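Search this site Enter keyword Go

Harkeck recalls soft finger pads on hand-held grippers after detachment fault
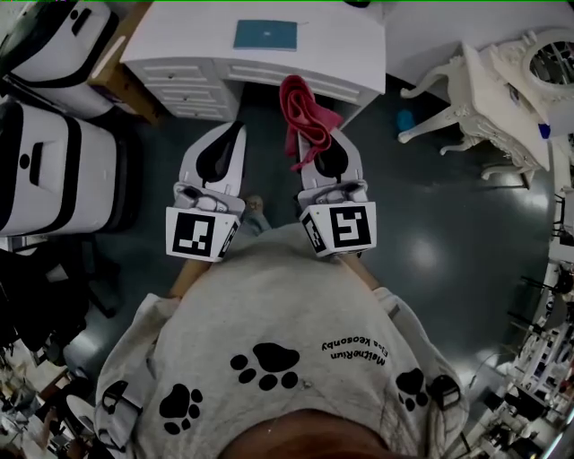

Hand-held grippers with black finger pads, the right one carrying a pink-red cloth.

Harkeck has issued a safety notice covering the soft finger pads fitted to its hand-held grippers. A batch of pads supplied between June and September can separate from the finger under sustained sideways load. The notice applies to 1,320 pads.

The fault was reported by Khamphan, which uses the grippers to record household tasks such as folding and tidying. In 63 cases the pad lifted at its lower edge. In 18 of these it came off completely, leaving the bare tip of the finger exposed. One operator received a minor cut to the thumb while refitting a pad by hand. No other injuries have been reported.

Tests by the materials laboratory Wendel traced the fault to the adhesive between pad and finger. Pads in the affected batch were bonded before the primer had fully cured. Samples began to peel well short of the specified 2,000 closing cycles. Pads from earlier batches completed the test without lifting.

"The pad usually lifts before it detaches, but the gap is small and easy to miss when fabric is held in the grip," said Nantana Hemmin, head of product safety at Harkeck. "Operators should check the lower edge at the start of each session and stop work if any movement is felt."

Affected pads have a batch code beginning T4 on the underside of the finger. Grippers with these pads should be withdrawn from use. Loose pads must not be glued back on site, as general-purpose adhesives can soften the pad material.

Replacement fingers with bonded pads will be supplied free of charge by Toson. Marker cubes are not affected, but the position of the finger should be recalibrated after fitting. Recordings in which a pad was lost should be flagged, as the recorded grip width may be incorrect.

Contact: Kilian Berchtold, Harkeck press office | © Harkeck. All rights reserved. | Back to top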